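**Subject:** Re: [cell-budget] Second picking cell, what to order first
**From:** Manon Caron

Bello Uzor wrote:

> Before I send the December request, can someone confirm what we need besides the arm? Stikusov quoted 1,384 for a machined bin with a stand. I had 3,000 down for everything that isn't the robot.

Bello,

I'd skip the Stikusov bin for now. The sheet-metal one we have does the job, and a second from Hnatiuk is 117. Put the money into cable routing and a proper fixture for the bin.
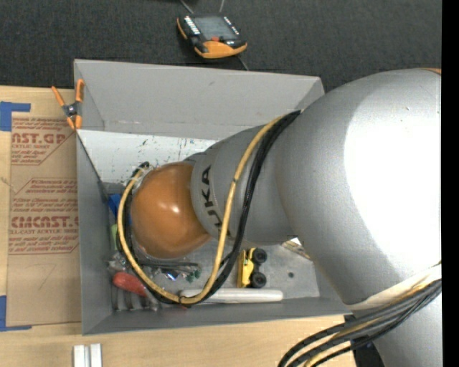 *KUKA arm over the mixed-parts bin, with the clamp at upper left.*

You can see the cables looping down past the wrist and around the end effector. I want a dress pack on the new cell from day one. Please also add:

- 4 toggle clamps, to use in place of spring clamps
- a wall bracket for the teach pendant, so it has a place off the floor
- a spare end effector

Plostadero can supply the first two. Chutima is still waiting on a price for the spare, so leave that line open.

The 3,000 should cover it if the stand comes out. Munther needs the final list before noon to get it into the request.

Manon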